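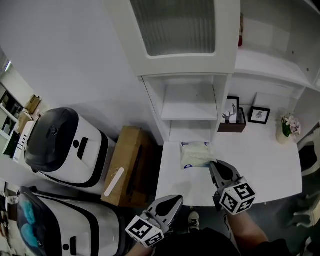 PART TWO: HAND-HELD GRIPPERS

Chapter 6
Looking After a Pair You Hold in Your Hands

I learned most of what's in this chapter by getting it wrong on a kitchen floor in Lendale, with a screw rolling away under the fridge and a pair of grippers that had to be back at work by two. So if the tone gets a bit bossy in places, you know why.

Up to now we've talked about grippers that live on the end of an arm. Somebody bolts them on, somebody sets the zero, and for weeks at a time they stay where they were put. The hand-held kind has a much rougher life. It gets picked up and set down all day. It rides around in a tote bag. It does its work wherever the work happens to be, and at a plain white desk pinching the corner of a pack of tissues it is doing exactly the same job it does on a bench in the lab. The person holding it is the arm. Everything you used to check at the wrist joint, you now check at the grip, the jaws and the marker cube.

I'm going to use one pair for the whole chapter, the gray and black ones we ran for the Paiva project. Yours may look different, but if they have angular jaws, an inner pad on the jaw and a cube with black-and-white patterns on the back, nearly everything here will carry over.

6.1 Start with the cube

When I first trained with Sanne Aerts I went straight for the jaws, as everyone does – they're the part that moves, so they're the part you want to fiddle with! She took the gripper out of my hand, turned it over and pushed on the cube with her thumb. It shifted. Only a hair, but I felt my ears go red, as I had just finished a whole morning of recordings with it.

The patterns on the cube are how the tracking software works out where the gripper is and which way it's facing. The software has been told once, during setup, how far the cube sits from the tips of the jaws, and it will go on believing that number until you tell it something else. Let the cube creep a little on its mount and every grasp you record will be off by the same amount. You won't see it on the preview screen either (I certainly didn't).

Do this before each session:

Hold the gripper by its body and press each side of the cube with your thumb. You're feeling for movement, so go gently.
Check all the faces you can see for scratches, fingerprints and lifting corners.
Wipe the faces with a dry cloth. No glass cleaner, please. It leaves a shine, and shine is as bad as dirt.
Do the other gripper.

If a corner of a pattern is lifting, don't glue it back down. Replace the whole face, and then run the setup from section 6.4 again. I know. It's 16 minutes you didn't want to spend.

6.2 The pads

Pads wear out. Ours went shiny first, right at the tip, where you pinch thin things, and then they started to let go of anything soft. Plastic packaging is a very good test, by the way. A wooden block will forgive a tired pad for months, but a soft pack with a bit of give in it will slide away as soon as the pad has lost its bite.

We changed pads every 2000 grasps, a number Thaís Tavares settled on after going back through the logs from August and marking where the drops began to pile up. Your number will depend on what you're picking up and how hard your people squeeze. Keep a log, even a scruffy one on paper, and you'll find it soon enough.

Always change both pads on a gripper at the same time. One new pad facing one old one pulls the object sideways as the jaws close, and you'll spend the afternoon blaming the cube.

6.3 Left and right are not the same tool

The two grippers in a pair can be the same design and still drift apart. Most people lead with one hand and hold the other back, lower down, waiting for its turn. The leading one wears faster. At Pencombe they tried swapping left and right every Monday to even things out, which sounds clever until you remember that each cube has its own patterns and the software knows which is which. They lost 17 recordings before anyone noticed that the hands were crossed in the files.

So label them. A dab of paint on the handle will do. Keep the label well away from the cube, and write it on the storage case too, on the side you'll be looking at when you pack up.

6.4 Setting the zero

You'll need a flat, uncluttered patch of desk, decent light with no glare, and the steel gauge block that came in the Graltlow kit. Close the jaws fully and hold them for a slow count of five. Open them all the way. Now close them on the block and read the width off the screen – it should match the number stamped on the block. If it doesn't, stop and look at the pads again before you touch any settings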